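Hi Hildegard,

Quick update on the Lera project, covering June up to our open day on 04/09/2019. I know you wanted this sooner, but it's been a busy stretch and I wanted the open day in it!

First the numbers. We now have 1,296 usable demonstrations recorded with the hand-held grippers, and 245 of those came in the last week alone. On the day itself we had 22 visitors, mostly from Midia and Rieger, plus Arne Ehlers from the Odau office, who stayed until we were stacking chairs. Joscha ran the demo sessions and I did most of the talking – no surprise there.

Working with the grippers at the open day:

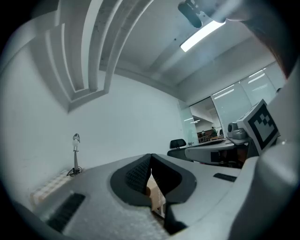
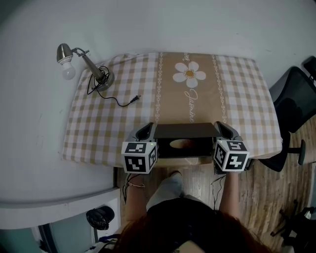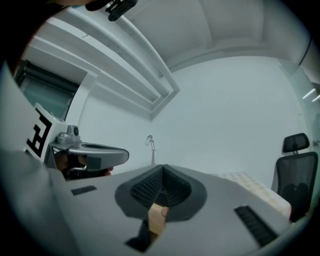
What people asked about most was the time it takes to learn the grippers. We tell everyone to allow around 4 hours before their recordings are worth keeping, and the Rieger folks thought that was pretty good (they'd been expecting days). Arne was more interested in what happens when two people do the same task differently, and I'd like to put some of the next budget into that question.

Money is on track except for spare finger pads, where we're a little over. Heike has the details and will send them separately. Could you let me know if the next call can move to the afternoon?

Thanks as always,
Detlef Heitmann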